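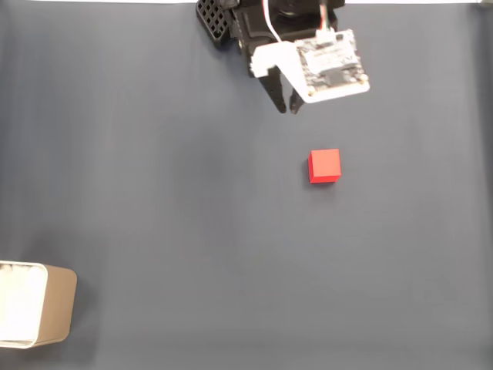
Raltum Meet Results, high school cross country
README for the results files, version 2

What you get

One file of finishers, one file of courses, and a short file of apologies called errata. The finishers file has 3915 rows, each one a teenager crossing a line in the Raltum league. The courses file lists 29 meets across two seasons. Errata grows every time somebody's parent writes in, so check it before you quote a time to anyone who owns a stopwatch.

The results started as PDFs, printouts, and in one case a spreadsheet where every time had been saved as a date. If you find a sophomore who ran 5K in the middle of January, please report it. We thought we got them all.

Columns in finishers

meet_id: matches the courses file.
place: overall place as posted by the host school. Ties are left as posted, including the three-way tie at Doden, which the timing mat disputes and the host does not.
bib: text, not a number. Leading zeros matter to the timing company and to no other living thing.
school: cleaned up. Liew appeared under six spellings in the originals.
grade: 9 to 12, or blank. Blank means blank. Please don't guess from the times.
race: varsity, JV, or open. "Open" covers anything the host felt like running before lunch.
time_s: finish time in seconds, to the tenth if the source had tenths.
team_points: what the runner contributed to the team score. Empty for individuals and for anyone past seventh on a team.
status: ok, dnf, dq, or unk.

Runner names are not included. If you need to know who somebody is, go to a meet and stand by the chute.

How scoring works here

Top five score, six and seven displace, low total wins. Incomplete teams and individual entries are pulled out before points are assigned, so place and team_points will not line up, and they aren't supposed to. This is the most common question we get and it will remain so after people read this paragraph.

Ties between teams go to the sixth runner. Two hosts used the older head-to-head method instead. Their meets are flagged old_tie in courses, and we kept the trophies where they were.

About the distances

Every course in the file is called a 5K by the people who laid it out. The column dist_claimed repeats what they told us. The column dist_wheel has a wheeled measurement where one exists, and the two columns have a cordial relationship at best. The Kalix course is the famous one. It cuts the corner behind the baseball field, and every runner in the league holds a personal record there. Do not use it for season rankings unless you are from Kalix, in which case you already have.

Elevation is missing for most meets. Mud is recorded as 0, 1, or 2. Zero is dry, one is ordinary fall, and two means shoes were lost.

Known problems

188 rows have status unk. Most come from a single JV race where the clock stopped and the finish order was kept on popsicle sticks. The order is good. The times are blank.

One meet moved its start from 9 in the morning to 4 in the afternoon because of lightning. Weather fields for that meet describe the morning, when no one was running.

Split times exist for a few varsity races but were taken by hand at a mile mark that moved between seasons. We left them out.

Sensible uses

Checking team scores, comparing pack spreads, teaching a stats class with something livelier than flower petals, settling arguments on a bus.

Less sensible uses

Predicting college times from ninth grade results. Comparing times across courses without reading the section on distances. Proving that your school was robbed.

Corrections

Send the meet, the bib, and a copy of the posted results. A clear memory of the race is welcome but doesn't count as a source. Fixes go in at the end of each season, and the old value stays in errata next to the new one.

License

Free to use and share with credit to the Raltum results project. If you print the files for an awards banquet, check the spelling of the schools first.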